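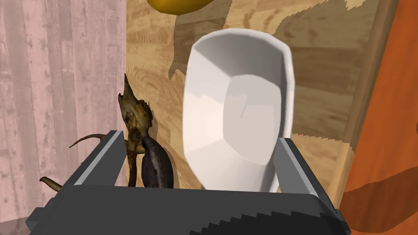 Simulated gripper view: a white bowl between the fingers, with a crayfish figurine to its left.

Bepari Example Set – Frequently Asked Questions

What is in the set?
Simulated pick-and-place runs, each one steered by a person. There are 3677 runs in the February 2026 release. Each has the gripper view, the arm's joint positions and a one-line written instruction.

Why simulation?
We can change the walls, the surface and the lighting between runs without rebuilding anything. Real-arm runs are kept in a separate set called Lollau.

Why are there unrelated objects near the target?
A model trained only on tidy layouts tends to grab whatever is closest. We add clutter on purpose – figurines, fruit, kitchen items – and place it at random.

Do you keep failed runs?
Yes. They are marked "fail" and left out of the default download. Tick the box on the download page to include them.

How long is a run?
The limit is 60 seconds. Anything longer is stopped and marked as a fail.

Can I send in my own runs?
Yes, in batches of at least 40. Use the Flumatex recorder with its default settings. Muchen Luo checks each batch before it is added.

Can I train on part of the set?
Yes. The starter pack has 1000 runs and uses the same file layout.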